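Return the thread count to the label
Opinion | 30/12/2025

Bedding labels used to state the yarn, the weave and the finish. The current Bellness catalog states a color name and a comfort rating from one to five. The rating has no published method. A buyer comparing two gray sheets at the same price has no technical basis for choosing between them.

Thread count is a poor measure when used alone. Mills can raise it by counting each ply of a multi-ply yarn, so a sheet sold as 300 may be coarser than its number suggests. The trade's answer has been to drop the figure. A better answer would be to define it, count each yarn once regardless of ply, and print fabric weight next to it.

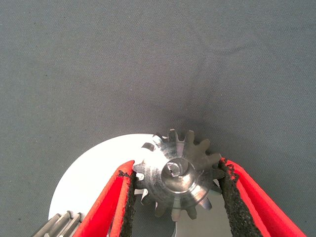
Weight matters more than most shoppers assume. Two plain weaves with the same count can differ widely in mass per unit area, and the lighter one will usually dry faster and wear through sooner. Balaskas, which supplies small hotels, lists weight, shrinkage and abrasion cycles for every cloth it sells. Its standard sheeting is rated to 3000 cycles. Whether that is adequate depends on the laundry, but the hotel can at least do the arithmetic.

Household brands object that such data confuses people. I find this hard to accept. The same households read energy labels on refrigerators and load ratings on tires. Prornitz put shrinkage figures on its pillowcases in August, in small type on the back of the band, and has kept them there.

The cost of testing is a fairer objection. A small weaver with 12 fabrics cannot send each one to a laboratory every season. Testing once per construction, and again only when the yarn or finish changes, would keep the expense tolerable. Results should carry the test method and the wash temperature. A shrinkage value without a temperature is of very little use to anyone with a dryer.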